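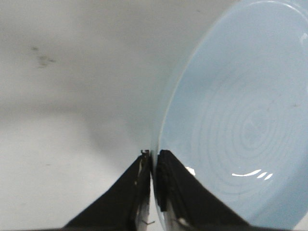
Print | E-mail this article

3.2 Tableware and table surfaces

The Derkstead household survey recorded how plates were stored, set out and cleared in 37 homes during November. In 23 of these, everyday plates were kept in a cupboard within reach of the dining table. Residents in the other homes carried them from a separate room or from open shelving.

Figure 2 shows a glazed plate in light blue, with faint concentric rings in its surface, on a white tabletop. Glazed plates were entered under a single heading regardless of color. Small specks and surface marks were noted on the record sheet but were not treated as damage. Tabletops were graded separately, using the finish scale set out by Vaněk.

Figure 2. Light blue plate on a white tabletop.

Stacks of more than 15 plates were listed as reserve stock and left out of the clearing times given in Section 4.

Print | E-mail this article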